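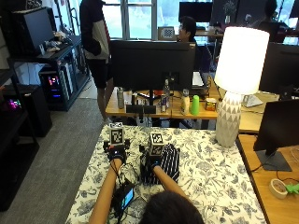 The Nustmont Craft Room, Finally Open

We got the keys in February, and I have been itching to share this room with you ever since! It started out as a plain office with a desk in it, and I wanted to keep it hardworking while letting in a lot more pattern. Fabric people need somewhere to spread out, fold, sort and change their minds, and they need decent light to do it by after 4 in the afternoon.

So, a few notes on what went into it.

The floral tablecloth
Black and gray flowers and leaves on white. I tried two others first (one yellow, one a very sad beige) and this is the one that made everybody walk over and touch it. I love how it softens a work table without turning the place into a tearoom.

The lamp
My favorite thing in the room, no contest. The round base has gray and white triangles all over it, and the white drum shade gives off the loveliest glow. Rekha Acharya thought triangles next to flowers would be too much — she has since asked me where to find one for her hallway.

Stripes on florals
Black and white stripes, running up and down, laid right on top of the flowers. Same colors, completely different mood. If you're nervous about mixing patterns, start this way: hold the palette still and let the shapes argue.

The wooden desk
Pale, simple and very useful. The big black monitor lives here, so patterns and order lists can stay up while somebody else has the table. Venkatesh Bhat wanted to paint the desk dark green and I'm so glad we talked him out of it, the light wood keeps that whole middle stretch of the room feeling airy.

The paint
Two coats of Adelby in shade 2401, a warm white that goes slightly pink at sunset. Karim Ragab did the edges by hand and I could look at those corners all day.

Coming next
Shelves! Sowmya Chacko is drawing up a run of 16 cubbies for folded fabric, and I already have opinions about the labels. There's also a rug on order from Alva, which may or may not have more triangles on it.

Styling and words by Revathi Krishnan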